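词条:排插(接线板、插线板、拖线板、插排)

这个词条在 Dandside 家居小百科里空了很久,“台灯”和“延长线”两个词条都往这儿指,点进来却什么也没有。我家里排插多,拆过的也不少(坏掉的那种,拔了电拆的!),就先把它写起来,以后谁有更懂的地方直接改。

## 名字

排插是一种带电源线的移动式插座,一头是插头,插进墙上的固定插座,另一头是一个装着若干插孔的盒子,用来把一个插座变成好几个。国家标准里给它的正式叫法是“延长线插座”,不过我从来没听谁在家里喊“你把延长线插座递给我一下”。

日常叫法非常地方化。我小时候家里叫“插板”,上大学以后室友叫“拖线板”,后来租房,房东管它叫“接线板”,五金店的价签上写的又是“插排”。广东那边还有人叫“拖板”。英语里也差不多乱,power strip、power board、extension block、multi-plug 都有人用。本词条统一写“排插”,因为这两个字最短,打起来省事。

有两样东西容易跟排插混在一起,先分开说:

- **转换插头**:没有线,直接怼在墙插上,一面是插脚一面是插孔。它也能一变多,可是整个重量都挂在墙插上,插得多了会往下坠,接触就松了。
- **线盘**:一大卷线绕在轮子上,轮轴边带几个插孔,装修队爱用。线盘用大功率的时候要把线全部放出来,卷着用散不了热,这一条在“延长线”词条里写过,这里就不展开了。

## 外形

最常见的是长条形,一排孔从头到尾,“排插”的“排”多半就是这么来的。除此以外还有方的、圆的、椭圆的、立式像小塔一样的,以及夹在桌沿上的。颜色以白色为主,黑色次之,近些年花哨的也多了。

长条形的好处是塞得进缝里,书桌和墙之间那一道、电视柜后面那一道,都能躺下。椭圆形和方形的占地方一些,但是放在桌面上好看,孔和孔之间的距离也容易做得开一点。立式的孔朝四面八方,适合摆在会议桌正中间,一圈人都够得着,缺点是高,胳膊一挥就倒……我办公的地方有过一个,一个上午倒了三回,最后被人请到地上去了。

外壳的塑料通常要求阻燃。亮面的看着干净,也容易显指纹和细划痕;磨砂面的耐看,可是灰尘落上去会吃进纹理里,擦起来费劲。我个人偏爱亮面,擦一下就行。

## 构造

拆开一个普通的排插,里面其实简单得让人有点失望。盒子底下躺着几根铜条,一头接着电源线,铜条上每隔一段就有一组夹片,对着外壳上的孔。插头插进去,夹片把插脚夹住,电就通了。

### 铜条

铜条是排插的骨架。三孔的排插里有三路:火线、零线、地线。做工好的是一整根铜条冲压成形,夹片跟铜条是一体的;做工省的是几块小铜片,中间用导线焊起来。焊点多一个,出毛病的地方就多一个,所以很多人挑排插第一句话就问“是不是一体铜条”。光看外壳看不出来,得看厂家的拆解图,或者像我这样等它坏了再看。

铜条的材料也有讲究,黄铜便宜,弹性一般,用久了夹片张开就夹不紧;磷青铜弹性好,贵一点,反复插拔以后还能咬得住。插头插进去松松垮垮、轻轻一碰就断电,多半就是夹片没劲了。这种情况外面没有办法修,网上有人教用钳子去捏夹片,我不建议,换新的吧,一个排插才多少钱。

### 电源线

电源线决定了排插能带多大的负载,也决定了它能放多远。线里面三根芯,棕色的是火线,蓝色的是零线,黄绿相间的是地线(老房子里拆出来的老排插颜色可能不一样,别拿这个当绝对依据)。

线上一般印着一串字,其中最该看的是截面积。家里常见的 10 安排插,线芯截面积通常在 1 平方毫米上下或者更粗,16 安的要粗一截,标 1.5 平方毫米的很多。截面积越大,线越粗越硬,弯起来越不听话,可是带大功率的时候发热也越少。

线长的选择全看摆在哪里。我吃过的亏是买短了,书桌离墙插隔着一个书柜,线绷得像晾衣绳。后来换成 3 米的,绕着墙根走一圈刚刚好。买长了也烦,多出来的一截盘在地上,吸灰,绊脚,还不好看。量好再买,量的时候沿着墙角和家具边走,别走直线,线是不会从房间中间飞过去的。

### 插头

插头有直的和弯的两种。弯头贴着墙,适合塞在沙发、床头柜后面;直头凸出来一大块,家具推过去会顶到。弯头还分方向,有的朝下,有的朝斜下方,如果墙上旁边那个插座也要用,最好先比划一下会不会挡住。

我家沙发后面那个墙插,最初插的是直头,沙发永远离墙有一个拳头的缝,猫很喜欢,我不喜欢。换了弯头以后沙发终于贴墙了,猫改去睡窗台。

### 保护门

插孔里面那两片挡着的小塑料片叫保护门,也叫儿童安全门。两个孔同时有东西顶进去,它才会滑开;拿一根细东西往单个孔里捅,它就挡着不动。新的排插第一次插有时很紧,特别是两孔的扁插头,要对正了平着推,左右晃着硬捅反而更难进。有些人嫌紧给差评,我觉得挺冤的。

## 插孔的种类

国内的新排插,孔型基本上就两种:两孔(扁的,平行)和三孔(扁的,呈品字形)。有些做成五孔一组,就是两孔和三孔挨在一起。注意五孔组里如果两孔和三孔离得太近,就只能用其中一个,另一个被插头挡住了。标着好多“位”的排插,真正能同时插满的没几个,这算是这个行当最让我来气的地方。

出国或者跟国外的朋友合租的人,还会碰到多国通用孔。一组孔里又有竖缝又有斜缝,有的还带圆的,英式、美式、澳式、欧式的插脚都想照顾到。方便是真方便,代价是接触面积往往比较小,因为夹片要迁就好几种形状,哪一种都夹不到最实。国内的标准早就不允许新产品用这种万用孔了,老的还在很多人家里躺着。海外和旅行用的产品里依然常见,样子也五花八门。

用通用孔要记得两件事。一件是它只管形状,不管电压,110 伏的卷发棒插到 220 伏的电上照样会烧。另一件是地线,有些通用孔插上某些插头以后地线是接不到的,像德式插头的地线在侧面,普通通用孔根本碰不着。手机充电器、笔记本电源之类没那么要紧,洗衣机、电热水壶这种金属外壳或者沾水的东西,就老老实实用对应国家的插座。

Yamila Zúñiga 是我以前的合租室友,她从国外带来的电器插头全都不一样,那两年我们家桌上就放着通用孔的排插,吹风机归吹风机,充电器归充电器,各占一头。词条里关于通用孔的内容有一半是那会儿攒下来的经验,另一半是她纠正我的。

## 参数怎么看

排插背面或者底面会有一块铭牌,有时候是贴的,有时候直接压在塑料上,字小得要命,拿手机拍下来放大看最省眼睛。

| 项目 | 常见写法 | 说的是什么 |
|---|---|---|
| 额定电流 | 10A 或 16A | 整个排插总共能走多大的电流 |
| 额定电压 | 250V | 设计能承受的电压,家里是 220V |
| 最大功率 | 2500W 或 4000W | 所有插着的电器加起来的上限 |
| 线规 | 3×1.0mm² 一类 | 三根芯,每根的截面积 |
| 执行标准 | GB 开头的编号 | 按哪份国家标准生产 |

最容易误会的是最大功率。好多人以为写着 2500W,就是每个孔都能带 2500W,错啦,是全部加起来。一个烧水壶 2000 瓦,插上去就用掉一大半,旁边再来一个电饭锅,两个一起工作,就超了。单独用哪一个都没事,凑在一起才出事,所以这种问题特别隐蔽,早上赶时间的时候最容易发生。

算法很朴素,把同时会开的电器功率加起来,跟铭牌上的数比一比。下面按耗电大小粗分一下:

- **基本不用操心的**:手机充电器、路由器、台灯、音箱、显示器、笔记本电脑。书桌上这一套全插满也没多少。
- **要留神的**:台式电脑(特别是带大显卡的)、小烤箱、电熨斗、挂烫机、吹风机。
- **最好别上普通排插的**:空调、电热水器、电暖气、电磁炉、大烤箱。这些该接墙上的专用插座。

电暖气我要多说一句,因为它一开就是一整晚,跟烧水壶那种几分钟就停的完全两码事。长时间满负荷,线和插头都会慢慢热起来,人又在睡觉。到了冬天,我宁可把床挪一下,让电暖气够得着墙插。

## 开关和指示灯

排插上的开关分两大类:总开关和分控开关。总开关管全部,分控一个开关管一个或者一组孔。分控的好处是可以单独关掉打印机而不动路由器;坏处是贵,零件多,盒子也长。我用过一阵子分控的,后来发现自己根本记不住哪个开关对应哪个孔,贴了标签,标签又掉了,最后所有开关一直开着,那不就等于没有嘛。

样式上,老款多是翘板开关,带一块红色的透明塑料,里面一个小氖灯,按下去就亮。用久了氖灯会闪,忽明忽暗像快没气的霓虹灯,那通常是氖灯老化,不过如果同时听到吱吱声或者闻到焦味,就马上断电。新款很多换成圆形的按钮,里面是 LED,蓝的、紫的、白的都有,比较柔和。 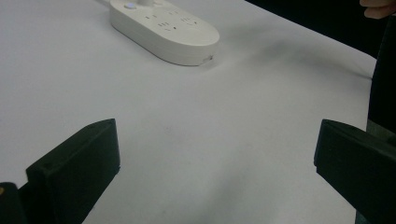

排插上的开关关掉以后,插孔里还会不会带电?

要看开关是单断还是双断。双断开关同时切断火线和零线,关掉以后孔里就没有电了;单断开关只切一根,如果墙上的插座火线和零线接反了,切掉的恰好是零线,那么孔里的火线仍然带电,只是电器不工作而已。需要碰里面的东西,或者要用湿布擦,别管是哪种开关,先把插头从墙上拔下来。

指示灯的位置也值得讲究一下。卧室里用的,灯太亮会很烦,我床头那一个以前夜里能把半面墙照蓝,后来贴了一小块遮光贴,世界安静了。贴的时候躲开插孔和散热的缝就好。书房里倒希望亮一点,出门前瞄一眼就知道关没关。

有的排插没有开关,只有一盏灯,甚至连灯也没有。这种的优点是便宜而且少一个会坏的零件,给冰箱、路由器这类常年不断电的东西用挺合适,还能避免被人一脚踩关了。开关被踩关这件事,我家发生过,冰淇淋全化了,我到现在还惦记那盒开心果味的。

## 附加功能

### 过载保护

过载保护就是电流超过一定的数,它自己跳掉。有的跟总开关做在一起,跳了以后开关弹起来,再按下去就恢复;有的是单独一个小按钮,侧面或者底部凸出来一小点。跳了以后别急着按回去,先拔掉一两样电器,等一会儿再按。反复跳就说明真的带不动了,它在好好干活,你别跟它较劲。

### 防雷(防浪涌)

防雷排插里加了压敏电阻,电网上突然来一个很高的尖峰时,它把多出来的那部分吸收掉。压敏电阻是消耗品,挨过几次就衰减了,有些产品另设一盏“防雷有效”的灯,灯灭就代表这个功能没了,排插本身可能还能用。雷暴天最靠得住的办法还是把插头拔了。

还有一点,防浪涌多半要靠地线泄放,家里地线没接好的老房子,买了防雷的也打折扣。怎么判断有没有地线,可以买一个验电小插头,插上看灯就知道,五金店有卖,我是在小区门口的 Caruso 五金买的。

### USB 口

带 USB 口的排插,省掉了充电头,桌面清爽很多。它内部其实是藏了一个小电源,把交流电变成直流的低压电,所以即使没插手机,也会有一点点待机耗电,摸上去微温也正常。

选的时候看两点。首先是总输出,几个口共用一份功率,插一个很快,插满了就都慢下来。其次是协议,各家手机的快充不一定认得,认不出来就按最普通的速度充。USB 这部分坏得比插孔快,我家现在有一个排插,插孔全好,两个 USB 口全死了,还在服役,当普通的用。

### 定时、遥控、联网

定时的适合鱼缸灯、热水壶保温这一类;遥控的适合开关够不着的角落;联网的可以在手机上看用电量,还能喊一声就开。Zastateo 论坛上有个长帖专门讨论联网排插断网以后怎么办,翻到后面大家的结论是买带实体按键的。我同意。家里的灯要靠外网才能关,想想就头大。

## 摆放

这一节最啰嗦,因为排插怎么摆比买哪个更影响日子过得舒不舒服。

### 放桌面上

放在桌面上的好处是插拔方便,不用钻桌子底。坏处是占桌面,线还会从桌沿垂下来。我习惯把它推到桌子后缘,插头那一侧朝墙,孔朝上,常换的(手机、相机电池、充电宝)留在靠近手的那一头,不常动的(显示器、台灯)插在远的那一头。

桌面上要防水。杯子一倒,水顺着桌面就过去了,平面上的水走得比你的手快多了。水杯和排插分在桌子两头,是我给自己立的规矩。用了几年,倒过两次水,都没淋到。

还有滑动的问题。轻的排插,线一扯它就跟着跑,底下有橡胶脚的会好很多。没有的话,贴几粒家具脚垫,几块钱的事。

### 固定在桌子底下

把排插挂到桌板背面,桌面和地面都干净,拖地机器人也不会卷到线。做法有三种:用带挂孔的排插配螺丝,用理线槽整个托着,或者用魔术贴背胶。背胶要先拿酒精擦净桌板再贴,按紧,放一夜再挂东西。我第一次图快,贴好马上挂,半夜咣的一声掉下来,把自己吓得坐了起来。

螺丝固定要注意长度,桌板薄的话螺丝会从上面冒头。用比桌板薄一截的螺丝,先拿小钻头打个浅孔。排插背面那种葫芦形的挂孔,两孔之间的距离可以用一条纸胶带量:胶带横着贴过两个孔,铅笔点两个点,撕下来贴到桌板上照着打,比拿尺子准得多!

### 放地上

地上最方便也最脏。如果只能放地上,至少靠墙根,别放在走道里,别压在地毯下面。地毯盖着散不了热,踩来踩去还磨线皮。厨房、卫生间、阳台的地面不要放,拖把一过就湿了。

### 收纳盒

有一种长方形的带盖盒子,专门用来装排插和多余的线,两头开口走线。好看,防灰,也能防小朋友和宠物。挑大的买,里面要留空,塞得满满当当热就闷在里头了。大功率电器不要用装在盒子里的排插。我在 Werner 家居店买过一个竹盖的,盖子很漂亮,高度却不够,带大方块电源的插头一插,盖子就合不上,现在它装的是针线。

### 大插头挡孔

笔记本电源、路由器电源那种方方的大块头,经常一个挡掉两个孔。办法有这么几个:把大块头放在最边上,让多出来的部分悬在排插外面;选孔距宽的;选孔是斜着排的,插头斜着伸出去,互相让一让;再不行就买几根短的一公一母延长线,把大块头挪到旁边。最后一种其实又串了一节,只给小功率的用。

## 几种不该有的用法

**排插串排插。** 一个接一个,像火车一样。每多一节就多一处接触点,而且总电流全部从第一节过去,第一节最累。临时给手机充个电不至于怎样,长期这么用就别了,缺孔就换一个孔多的,缺长度就换一根线长的。

**线捆着用。** 线太长,拿扎带扎成一小捆,看着整齐,满负荷的时候中间那几圈会热。小功率无所谓,想带大功率就松开,松松地绕成大圈或者沿墙铺平。

**掰掉地线脚。** 三脚插头插不进两孔的座,有人就把地线那只脚掰了。千万别。洗衣机麻手的故事,十个里面有一大半跟地线有关。

**扯着线拔插头。** 这个我妈说了我二十年。捏住插头拔,别扯线。线和插头相接的那个地方反复受力,里面的铜丝会一根一根断,从外面看不出来,只会觉得那一段发热、发硬或者一动就断电。

**16 安的插头配 10 安的排插。** 按道理根本插不进去,16 安的插脚宽一点、间距也大一点。可是有转换头卖,一转就插进去了。插得进去和带得动是两码事,空调别这么接。

## 清洁

排插积灰比想象中厉害,尤其是电视柜后面的,插孔边缘能起一层绒。灰碰上潮气会导电,所以还是要擦。

我的顺序是这样:

1. 关掉各个电器,把排插的插头从墙上拔下来。
2. 拔掉上面所有的插头,顺手给分不清的电源贴个标签。
3. 干的软毛刷把孔边的灰刷出来,孔朝下拍两下。
4. 外壳用拧得很干的布擦,亮面的用眼镜布再过一遍。
5. 放在通风的地方晾,彻底干了再插回去。

不要喷清洁剂,不要拿牙签往孔里掏,也不要用湿纸巾在孔上来回抹,水会被挤进去。亮面上的胶印可以用一点点酒精,点在布上,别直接倒。白色外壳用几年会发黄,那是塑料老化和光照的关系,擦不掉,双氧水敷一夜之类的偏方我试过一次,黄的地方变成了花的,更难看。

## 磕碰和老化

排插是那种天天被踢、被椅子轮子碾、从桌上掉下来的东西,外壳上有点伤很平常。怎么区分要紧不要紧,我按下面几条来看:

- 边角上擦掉一小点,没有裂开,里面的东西看不见,接缝也没有错位:多半只是外观问题,接着观察。
- 有裂纹,特别是从插孔边上延伸出来的:换。
- 外壳接缝张开,能从缝里看见金属:马上停用。
- 拿起来晃,里面有东西哗啦哗啦响:停用,可能是碎塑料,也可能是掉下来的铜片或者螺丝。
- 孔边发黄、发焦、变形:停用,这是过热留下的,哪怕现在还能通电。

还有靠手和鼻子的办法。用了一阵子大功率以后,拔下来摸摸插头(先拔再摸),温温的可以接受,烫手就不行。有塑料烧焦的味道,或者一股说不清楚的鱼腥味,那也可能是过热的塑料在作怪,赶紧断电找一找。我有一回满屋子找臭鱼,翻了冰箱又翻垃圾桶,最后是一个插得太松的插头。

至于寿命,没有哪个日子一到就必须扔,得看怎么用。我给自己定的是用得狠的几年一换,用得轻的看状态。买回来的时候在背面用油性笔写上年月,以后就不用猜了,我家最早写的那个写着“九月”,没写年份,所以等于白写……你们记得写全。

旧排插属于小家电一类的废弃物,有回收点的交给回收点。扔之前把电源线剪断,免得别人捡回去接着用坏的。剪之前拔下来!这句本来不想写的。

## 挑选

放在最后,因为看完上面的大概已经知道自己要什么了。我买之前会在纸上写几行:放哪儿、插什么、离墙插多远、要不要开关。写完范围就很窄了。

书桌用的话,我会要孔距宽、带总开关、有几个 USB 口的,形状随意,摆得下就行。电视柜后面用长条形、没有花样的,孔多一点。厨房台面上尽量用墙插,实在要用就选 16 安、线粗的,远离水槽和灶台。床头选小的、灯暗的、线软的。出差带的选方块形,线短,卷起来能塞进洗漱包。

价格方面,特别便宜的要小心。我买过一个 20 块钱的,五孔组的地线孔里面居然没有铜片,插头插进去三只脚,有一只脚踩在空气上。拆开来一看,地线到半路就没了。自那以后我买回来都会用前面说的验电小插头挨个孔插一遍,顺便试一下松紧。

试松紧也有小窍门,插一个常用的插头进去,单手提插头,看排插会不会掉下来。轻的排插能被提起来,算咬得紧;重的会脱开,也不代表差。各个孔都试,手感应该差不多,有哪个特别松就趁还能退换的时候去换。

## 跟别的词条的关系

“墙插”词条里讲了墙上插座的高度和间距,装修阶段多留几个,以后就少买几个排插。“理线”词条里有扎带、魔术贴、走线槽的比较。“转换插头”目前只有一小段,各国插头的样子还没人画图,Yamila 说她可以补欧式那部分。

待补:

- 带轨道的移动插座算不算排插,我倾向于另开一个词条。
- 桌面嵌入式的(开孔埋进桌板,用的时候弹起来)写在这里还是写在“书桌”里。
- 漏电保护型的排插我没用过,需要用过的人来写。
- 各地叫法还缺东北和西南的,知道的请直接加到“名字”那一节。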